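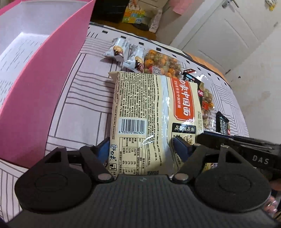 Kitchen bench notebook, Jan 10, 2025

Second go at the unsweetened apple and pear leather, and I'm so much happier with this one! Svetozár peeled and cored while I fussed over the oven (it runs hot at the back, as everyone here knows by now). We cooked the fruit down with a splash of water and a little lemon, no honey, no juice concentrate, and weighed out 900 g of puree, split over 2 trays. Oven at 165 F, door propped open with the old spoon.

Checked at 4 hours and the edges were ready but the middles still tacky, so I turned the trays and left them in. Judit thinks I spread it too thick in the center and she's probably right, she usually is about trays. Flavor is lovely though, tart first and then properly sweet, and I had to stop myself picking at the corners.

To try: thinner middle, more pear, maybe cinnamon. Keep a strip back in the Hájek jar and see if it's still bendy in June.

3 comments | 2 shares

Recent entries
Date and walnut bars, no added sugar
Drying plums from Juturstead
Sarnon crackers, third flour blend

Contact the Wunden kitchen | Back to top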